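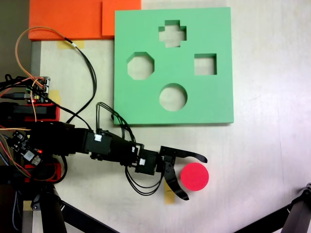

Tinda Field Collection Kit for Population Genetics

Manufacturer: Troltitz
Range: Tinda
Format: saliva, self-collected or assisted
Supplied in: cartons of 400
Page last revised: 03/05/2026

Overview

Tinda is a saliva collection and stabilising system for studies of human ancestry, migration and relatedness in which samples are taken a long way from the laboratory. Each kit holds one collection tube, one funnel, one cap containing the stabilising fluid, a pair of matching barcode labels and a consent slip with a tear-off number. The kit is intended for research use only. It must not be used for diagnosis, paternity disputes or any legal proceedings.

The kit yields DNA suitable for genotyping arrays, mitochondrial sequencing, Y-chromosome typing and whole-genome sequencing at low or moderate depth. It is not suitable for RNA work. Users who need RNA should order the Seneck tube, which uses a different fluid and has its own handling sheet.

Contents of one kit

Collection tube, clear, with fill line
Funnel, detachable
Cap with sealed fluid chamber
Plain transport cap
Barcode labels, two
Consent slip with tear-off number
Instruction card, pictures only
Absorbent sleeve
Outer bag, resealable

The instruction card carries no text. Separate printed instructions in English, Malay, French and Portuguese can be downloaded, and a blank template is supplied for projects that want to add a local language. Translations should be checked by a fluent speaker who is not a member of the sampling team.

Specification

Sample type: whole saliva
Sample volume at fill line: 2 ml
Fluid volume: 2 ml
Storage before use: 24 months from manufacture, at 15 to 30 °C
Storage after collection: 12 months at ambient temperature, up to 40 °C
Long-term storage: −20 °C or below, in aliquots
Freeze and thaw cycles: up to 3
Tube outer thread: fits standard Tinda rack and Korletey extraction block
Label adhesive: rated for freezer and alcohol contact

Yield depends on the donor far more than on the tube. In our own validation set of 1000 adult donors, 93 per cent of samples passed the array threshold at first extraction. Most of the remainder passed when the second half of the sample was extracted. Samples below the fill line were included in that figure. Samples from donors who chewed betel or tobacco shortly before giving saliva were also included, and these accounted for a large share of the failures.

Saliva contains bacterial DNA. Total DNA measured by absorbance or by a general fluorescent dye will overstate the amount of human DNA present. For whole-genome sequencing we advise a human-specific qPCR assay on every sample before library preparation. For arrays, a check on one plate per collection site is normally enough.

Collection procedure

1. Ask the donor to refrain from eating, drinking, smoking or chewing for 30 minutes.
2. Record consent before the bag is opened. Tear off the number and give it to the donor.
3. Fix one barcode label to the tube, lengthwise, so that it does not cover the fill line.
4. Attach the funnel. The donor fills the tube to the line. Bubbles do not count towards the volume.
5. Close the fluid cap over the funnel until it clicks. The fluid drains into the tube.
6. Remove the funnel and cap together and fit the plain transport cap.
7. Invert the tube ten times. Do not shake.
8. Put the tube in the absorbent sleeve, then in the outer bag. Fix the second label to the record sheet.

Allow up to ten minutes for each donor. Elderly donors may need longer, and can be given a break part-way through as long as the fluid cap has not been closed. Young children cannot usually use the funnel. A sponge adaptor is available for them and is listed under accessories.

If the fluid touches skin, wash with water. If it touches the eyes, rinse for several minutes and seek medical advice. The fluid must not be swallowed. The cap should never be handed to the donor.

Notes on sampling design

The kit places no limit on how donors are chosen, but enquiries to our technical desk are often about weak results that trace back to sampling and would not be improved by better DNA. The following points are offered for teams at the planning stage.

Relatives. In small villages it is easy to sample several members of one extended family without intending to. Close relatives distort principal component plots and estimates of allele frequency. A short genealogical interview covering parents and grandparents will catch most cases. The rest can be found from the genotype data by estimating kinship and dropping one of each close pair.

Birthplace of grandparents. The place of collection is a poor guide to ancestry wherever there has been recent movement for trade, plantation work or schooling. The Tinda record sheet has four boxes for grandparental birthplace and four for grandparental first language. Both sets should be filled in. Language and birthplace often disagree, and the disagreement is itself useful when a language has spread faster than the people who first spoke it.

Group size. For frequency-based methods, small groups give noisy estimates. For methods based on shared haplotypes, a modest number of unrelated donors per group will usually show the main sources of admixture, and it is better to add a new neighbouring group than to enlarge an existing one. Dating of admixture depends on the length of ancestry tracts and on the choice of source groups. If the true source was not sampled, the nearest proxy will stand in for it in the results.

Names of groups. Use the name that donors use for themselves and record any outside name in a separate field. Do not merge groups in the field. They can be merged at analysis, but a merged record cannot be split afterwards.

Uniparental markers. Mitochondrial and Y-chromosome results follow a single line of descent each and are strongly affected by drift in small or founder populations. They may point to a different region from the autosomal result. This is not in itself a sign of sample mix-up, although sex checks should be run to rule that out.

Data management

Barcodes are unique across all Tinda cartons and contain no donor information. Each carton comes with a manifest file in CSV format listing the barcodes in tray order. The manifest can be loaded into any sample database. The tear-off number differs from the barcode, and the link between the two is held only on the consent slip. Teams should decide before departure who keeps the slips and where.

A donor who later wishes to withdraw needs only the tear-off number. The team should state on the consent form how a withdrawal can be made, in what language, and up to what point in the study it is possible to remove the data.

Transport

Closed tubes are leak-resistant but not pressure-rated. For air freight, pack the outer bags upright in the original carton with the lid taped. No ice is needed. Do not use dry ice unless the tubes have been frozen beforehand, as rapid cooling of a full tube can crack the cap.

Many countries control the export of human biological material, including stabilised saliva. Permits, material transfer agreements and local ethical approval are the responsibility of the buyer. Troltitz can supply a statement of fluid composition for customs on request. We do not act as exporter or importer of record.

Extraction

Incubate the whole sample at 50 °C for at least one hour before opening. Overnight incubation is acceptable. This step should not be left out, even for tubes that look clear. After incubation, take half the volume for extraction and return the other half to storage.

The Korletey block accepts tubes directly from the rack and has been tested with both magnetic bead and precipitation protocols. Other extraction systems can be used with a transfer step. Precipitation gives longer fragments and is preferred where long-read sequencing is planned. Bead protocols give more even concentrations across a plate.

Known limitations

The fill line is hard to see in poor light.
Labels fixed over condensation may lift.
The fluid is slightly coloured and can affect absorbance readings at the low end of the range.
Tubes from before the July change of cap supplier do not fit the current rack lid, although they fit the rack itself.
The sponge adaptor gives a lower yield than the funnel and the resulting samples should be extracted in full.

Accessories and related items

Tinda rack, with lid
Tinda sponge adaptor, pack of 50
Tinda record sheets, water-resistant, pad
Spare transport caps, bag
Korletey extraction block
Seneck RNA tube

Ordering

Kits are sold by the carton. Part cartons are not available, but a sample pack of ten kits can be sent to research groups that have not used the system before. Orders for fieldwork should be placed at least six weeks ahead of departure. Please give the planned collection dates, so that kits with enough remaining shelf life can be picked.

Unopened cartons may be returned within 30 days of delivery. Opened cartons cannot be returned, as the manifest can no longer be relied on.

Technical enquiries about collection, extraction or the record sheet should be addressed to Laiba Kakakhel, Field Products, Troltitz. Please quote the carton number, which is printed on the short side of the box beside the expiry date.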